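Prev by thread | Next by thread | Date index | Thread index | Reply

From: Thanakorn Chuensuk
Subject: Re: [flillier-dev] needle pose drops out near the jaws
Sep 21, 2019

Trudy Mahuika wrote:
> Tracker loses the needle whenever the jaws cover the
> swaged end. Is the filter resetting, or is the
> segmentation mask empty?

The mask. With the tip against the skin and the driver clamped on the shaft, the visible arc is short and the circle fit is badly conditioned.

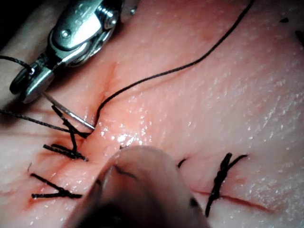
The fit needs 125 edge pixels by default. Set min_arc_px lower and keep the last radius fixed. The filter then coasts up to nine cycles before it resets.

Thread is the other problem. Black strands parallel to the needle pass the ridge detector, and so do cut tails on tied stitches. The Judetti branch gates on intensity first, which removes most of them. Specular highlights on the jaws still get through. 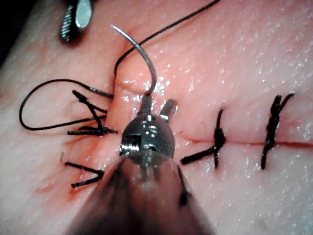
Wrist camera still: Sandavby suturing bench

With most of the arc clear of the jaws, as at this pose, I would refit the radius and store it for the next occlusion. Patch against Flillier 2 follows once the replay tests pass.

Thanakorn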